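Kudo twin hand-held gripper kit: long-term review, with notes on the slip fault

The Kudo kit consists of two identical hand-held grippers, each with a pair of jointed fingers driven through a trigger linkage. It is sold for recording pick-and-place demonstrations at home or in a small lab, and competes mainly with the Drukex pair. I have used it for a month on one task, which is packing mixed sachets and soft packets into an open carton. For the first two weeks I would have recommended it without much hesitation. What follows is mostly about the third.

The task is deliberately dull. The operator sits, picks up a packet, places it in the carton and repeats. Thin film is the difficult part: it creases, it shines, and it gives the pads very little to hold.
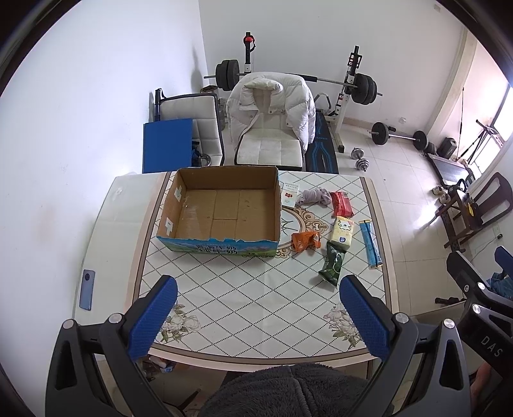
Issue 18

Build quality first. The linkage runs freely and I found no play in the pivots when new. The cut-outs in the links keep the weight down and also make inspection easy, as the moving parts can be checked without removing anything. The blue pads are textured and grip cardboard, cloth and tissue packs very well. Balance in the hand is acceptable, although a long session is tiring for the wrist.

The fault appeared on the right-hand unit in August. With the trigger fully closed, filled sachets began to creep downwards between the pads. At first it was occasional. By the end of that week I had logged 4 drops in a single morning, all on the same unit and all with crimped plastic pouches. The recorded finger width still read as closed throughout. This is the serious part of the fault: the log shows a sound grip, and an operator reviewing the data without the video would have no reason to reject the run.

I swapped the pads between units and the slip stayed where it was, which rules out pad wear. The cause was the set screw on the trigger shaft. It had backed out far enough to let the shaft turn slightly under load, so the fingers lost closing force while the sensor, mounted on the trigger side, continued to report the commanded position. The unit had done 3748 cycles by its own counter. The manual asks for a check of the pivots every 1000 cycles and does not mention the set screw at all.

There is a safety point as well. When the screw finally let go, the trigger snapped back against my index finger. It left a bruise and nothing worse, but the return spring is strong and there is no stop to limit its travel. I now keep my finger low on the trigger and would advise the same.

The repair took a few minutes: remove the side cover, clean the thread, apply a medium threadlocker and retighten. I treated the left-hand unit at the same time. Sachets are again a fair test of the kit. Gripped low on the pouch, with the pads closing on the filled part and the crimped end left free, they give the most repeatable hold I have managed. 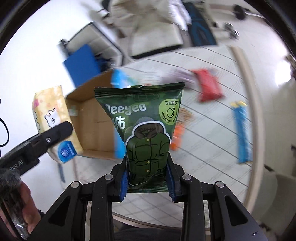
Regula Camenzind writes that her pair did the same thing, only sooner, and that threadlocker alone did not cure it. "Mine came loose again within days. The shaft had no flat on it, so the screw was bearing on a round surface. I filed a small flat and it has held since. Check for that before you close the cover, and throw out any runs recorded while it was slipping, even the ones that look all right."

I reopened both units after reading this. The left shaft has a flat. The right one does not, so it has gone back to the Plumholm service desk with a copy of the log. The reply so far is that the shaft will be replaced under warranty and that the manual is being looked at.

Rating withheld until the replacement has passed the same cycle count.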